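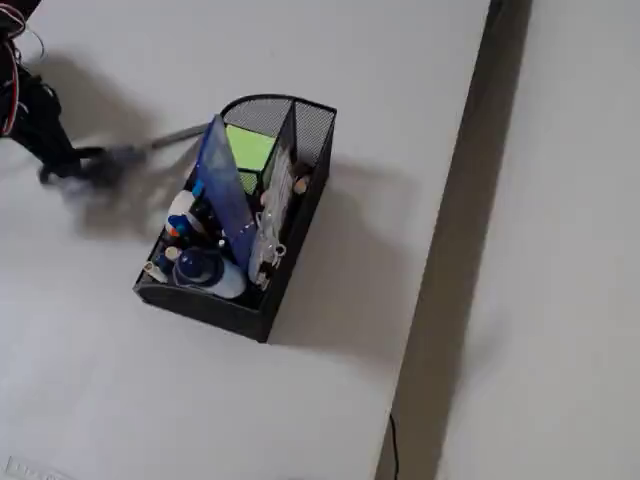
Black mesh desk organizer with sticky notes in the back compartment

Inora Refill Ink for Felt Tips and Fineliners -- 2 oz bottle

Hi, and welcome to the ink page! If you came over from the pen listings you already know I'm a bit nuts about refilling things, and if you didn't, well, get comfy. I'm Paloma Mbeki and I mix, bottle and ship everything on this site from a converted garage behind my house. The Inora ink is the one I get the most email about, so I've tried to put all the answers in one place.

What you get: one 2 oz squeeze bottle with a screw cap, a blunt filling tip, a little square of blotting cloth and a strip of blank labels. The bottle is the same one I use for the Brurka marker ink, so the tips swap between them if you have both.

Colors right now are Soot, Pond, Brick, Plum and a green called Gooseberry that I almost dropped in July and am so glad I kept (you people really love a green). Soot is a warm black. If you want a cold, bluish black, get Pond and mix in a few drops of Soot until you like it. I do this in an old jam jar lid.

What it works in: most felt tips and fineliners with a plug you can pull out of the back end. I've used it in the Trindov fineliners for years, all the widths, and in the Partanen school markers, the fat ones. It's water based and pretty thin. Please don't put it in a fountain pen! I had a customer do that and we spent a whole week of emails trying to get the thing flowing again. It's also wrong for paint markers and anything with a valve you pump.

How to fill: pull the back plug with pliers (wrap it in the cloth first or you'll chew it up), put the filling tip against the fiber core, and squeeze slowly. Slowly! Stop when the core looks dark all the way around and the ink starts to sit on top. Push the plug back in, cap the pen, and leave it lying flat overnight. I know you want to try it right away. I always want to try it right away, and then I get a blob.

One bottle goes a long way. A fineliner takes hardly anything, and a fat marker takes maybe a good teaspoon if it's bone dry. My neighbor's kid has been on the same Brick bottle for two school years and she colors in everything that holds still.

Is it permanent? No. It washes out of cotton if you catch it early, and it will run if you set a wet cup on your drawing. Some folks see that as a plus and go over their lines with a damp brush, and the Plum especially breaks up into some really pretty pinks when you do that. If you need waterproof, I don't have one yet. I've tried a few recipes and they all clogged the tips, so back to the kitchen scale I go.

Storage: cap on tight, upright, away from the heater. It keeps up to 2 years unopened. If it smells off or gets stringy, pour it out and write to me, and I'll see about sending another one.

Shipping: I pack orders in the mornings and walk them to the post office myself -- bottles go in a zip bag inside a box, with crumpled paper all around. If yours shows up with ink in the bag, send me a quick picture and I'll replace it, you don't have to mail anything back. I'm closed for a little winter break and start packing again on 29th December, so anything ordered before then will wait its turn.

Classroom size: I do a 1000 ml jug of Soot and Brick for schools and art clubs. It's not in the cart, you have to email me, and I'll need a bit of time to mix it. The jug comes with a pour spout and no filling tips, so add a pack of those if you need them.

Goes well with: Brurka blunt tips (pack), Partanen empty marker barrels, spare blotting cloths, Trindov fineliner set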